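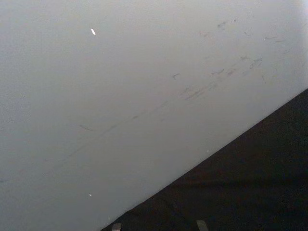 Fergus MacKinnon asked whether the wall and the cloth are part of the set or only background. They are listed as surfaces in the surfaces table, with their own notes, and should be cited that way.

Pasel tabletop set: data card

Contents
Images of a covered table and the tableware placed on it. This card covers release 3. The release holds 585 images in 16 folders, one folder per layout. Folder names carry the layout number and a short object name (bowl, cup, plate).

Surfaces
name: wall_pale
finish: matte, faintly mottled, no print
notes: brightness varies across the surface; do not use for white balance

name: cloth_black
finish: dark textile, folds allowed
notes: the cloth is not ironed between layouts. Wrinkles are part of the data. Annotators do not outline them.

Objects
Tableware only. Each object has one entry in objects.csv with color, material, shape and rim type. Capacity was dropped after release 2; the values from Kravets and Pondano did not agree and could not be merged.

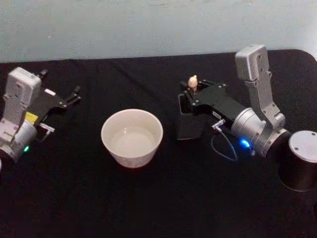

Fig. 2. White ceramic bowl on black cloth, wall behind.

Annotation rules
Outline the outer rim first, then the body. For deep vessels the inside wall belongs to the object. Shadows on the cloth do not. Where the cloth bunches against a base, follow the visible edge of the object and leave the hidden part open.

Known issues
29 images have rim outlines drawn one pixel too wide. They are listed in errata.txt and will be redrawn in the next release.
Folds close to a dark object may be labeled as object edge.
Cup handles are inconsistently tagged in the Ament subset.

Changes
Release 3: cloth and wall moved from "background" to "surfaces". Old label maps will not load without the conversion script in tools/.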